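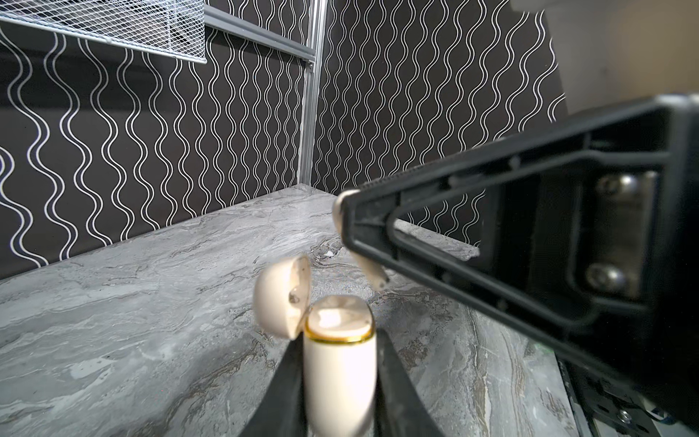
图1 充电盒开盖状态,奶白色盒身,盒口带金色金属圈

真无线耳机充电盒清洁与触点维护教程

适用范围

本文适用于翻盖式、盒身圆润、表面为亮面涂层的耳机充电盒。文中步骤以图1这类带金属装饰圈的款式为准,哑光款和无装饰圈的款式可跳过第三节。滑盖式、抽屉式充电盒的转轴结构不同,不在本文范围内。

本文只涉及外部清洁、耳机仓清洁、充电触点维护和转轴检查,不涉及拆壳、更换电池和焊接。

需要清洁的典型现象:

耳机放回后指示灯不亮,或需要按压才亮。
左右两只电量长期相差较大。
合盖时有颗粒感,或盖缝一侧明显偏宽。
耳机仓底部可见灰黑色附着物。
金属圈与盒身交界处有一圈暗线。

如果充电盒本身无法充电、外壳鼓起或有异味,请停止使用并送修,不要按本文操作。

一、工具与材料

无尘布2块,一块干用,一块湿用。眼镜布可以代替,纸巾不行,纸纤维会留在触点旁边。
尖头棉签若干。普通圆头棉签进不了耳机仓底部的转角。
异丙醇,浓度不低于90%。没有的话可用电子清洁剂,使用前看清标签上对塑料的说明。
软毛刷一把,毛长10毫米左右,旧的化妆刷洗净晾干后可用。
木质牙签。不要用金属针、镊子尖或刀片。
手动气吹。不建议用压缩气罐,近距离喷出的低温液体可能使亮面涂层发白。
清洁软泥,可选。本站用过Flumano的小罐装,偏硬,撕下时不易断在缝里;Wurkier的偏软,夏天容易粘连,7月以后要先放冰箱冷藏几分钟再用。

工作面应平整、干燥、光线充足。石材或石纹台面直接放置亮面盒体容易划伤底部,需要来回翻动盒体时垫一层软布。

二、准备

1. 取出两只耳机,放在干净的布上,左右分开。
2. 拔掉充电线。无线充电的款式要离开充电底座。
3. 将盒盖完全打开,开到转轴自然停住的位置,不要继续往后压。多数翻盖转轴靠弹簧和凸轮定位,强行扩大开合角度会使凸轮错位,之后盒盖就停不住。
4. 将盒体竖直,开口朝上,用拇指和食指夹住盒身两侧。受力点在盒身下半部,不要捏在盒盖上。
5. 对着光检查耳机仓和盒盖内侧,记下附着物的位置。盒盖内侧有凹槽的,凹槽也要看,那里积灰不比仓底少。

三、外壳与金属圈

外壳先干擦后湿擦。顺序反过来,浮灰会被液体带进缝里,并在亮面上拖出细痕。

1. 用干的无尘布沿一个方向擦拭盒身和盒盖外侧,不要打圈。
2. 仍有指印的部位,用湿布(清水,拧到不滴水)擦一遍,随即用干布收干。
3. 浅色盒身上的染色,例如牛仔布蓝色,用湿布蘸少量中性洗洁精轻擦。不要用牙膏、小苏打或魔力擦,三者都带研磨性,擦完颜色是掉了,光泽也没有了。
4. 金属圈多为电镀件或镀膜件,镀层较薄。用尖头棉签蘸清水沿圈擦一周,再用干棉签擦一周。
5. 金属圈与盒身的接缝用木牙签清理。牙签与接缝约成30度角,沿缝平推,不要垂直向下戳。推出的污物立即用布带走。

金色部分不要接触酒精类溶剂。部分产品的金色是表面涂料,异丙醇会使其变淡,擦拭后无法恢复。

四、耳机仓

1. 将盒体翻转,开口朝下,用软毛刷扫耳机仓四壁,让碎屑自然掉落。
2. 保持开口朝下,用气吹从侧下方吹几次。开口朝上吹,灰尘会进入触点周围的间隙。
3. 翻正盒体,用干棉签沿仓壁由上向下擦。
4. 顽固附着物多为耳垢,先用棉签蘸少量异丙醇点在上面,等10秒,再用干棉签带走。棉签以湿润为准,用手指捏不出液滴。
5. 使用软泥时,取黄豆大小一块,轻按在仓底弧面上,停2秒后匀速提起。不要揉压,揉压后软泥会挤进触点孔。
6. 盒盖内侧按同样方法处理。盒盖内的深色圆点或小凹坑可能是磁铁位或传感器窗口,只用干棉签,不用溶剂,也不要用牙签刮。

五、充电触点

触点分为盒内触点和耳机触点,两侧都要处理。只清一侧,常见的结果是当天正常,几天后又接触不良。

盒内触点一般为弹针,位于仓底。操作如下:

1. 用干棉签轻压弹针顶端再放开,确认能弹回。逐个检查。
2. 弹回缓慢或卡住的,用蘸有异丙醇的尖头棉签绕针根部转两圈,再压放数次。
3. 弹针顶端发暗属于氧化,用湿润的棉签原位旋转擦拭,每次换新的棉面,直到棉面不再变色。
4. 出现绿色或白色粉状物,说明有汗液腐蚀。擦净后仍可使用,但镀层已经受损,以后清洁周期要缩短。

耳机触点为平面金属片,用棉签蘸异丙醇单向擦拭即可。注意避开出音孔和麦克风孔的网罩,溶剂渗入后会使网罩背胶失效。

六、转轴与合盖

1. 在盖子打开时用软毛刷扫转轴外露部分,来回数次。
2. 慢速开合,听有没有摩擦声。有沙粒声时重复刷扫,配合气吹。
3. 不要加润滑油。塑料转轴本身不需要润滑,油会粘灰,也可能流到磁铁和触点上。
4. 合盖后从正面和两侧看盖缝。缝宽应一致。一侧偏宽时,先检查金属圈上沿和盒盖边缘有没有残留物,再检查耳机是否放到底。

七、干燥与测试

全部清洁完成后,盒盖打开,置于通风处晾15分钟以上。不要用吹风机热风挡,不要放在暖气或窗台直晒处。

晾干后按以下顺序测试:

1. 空盒开合,指示灯应按说明书所述点亮。
2. 放入左耳机,查看是否开始充电。
3. 取出左耳机,放入右耳机,再看一次。
4. 两只同时放入,合盖,等待5分钟后在手机上读取电量。
5. 接上充电线,确认盒体充电正常。

单只测试不能省略。两只同时放入时,部分机型的指示灯只反映其中一只的状态。

八、常见问题

清洁后仍有一只充不上电。
把左右耳机仓的弹针高度作比较。若一侧明显偏低,属于弹针失效,清洁不能解决。若高度一致,检查耳套是否过大,第三方耳套常把耳机顶起,使触点悬空。

亮面上已有的细划痕能否去除。
不建议处理。抛光膏能减轻划痕,但会使处理区域与周围光泽不同,在浅色盒上尤其明显。

能否加保护套。
可以。套与盒之间会夹灰,每次清洁时都要取下。硬壳套注意边缘是否压住盒盖,压住后盖子打不到定位角度。Westerberg的分体硬套边缘较厚,装之前先量一下转轴处的间隙。

清洁周期多长。
日常使用每月一次,运动时佩戴的每两周一次。耳机放回前先擦干汗液,比增加清洁次数有效。

本文由Metside配件维护栏目整理。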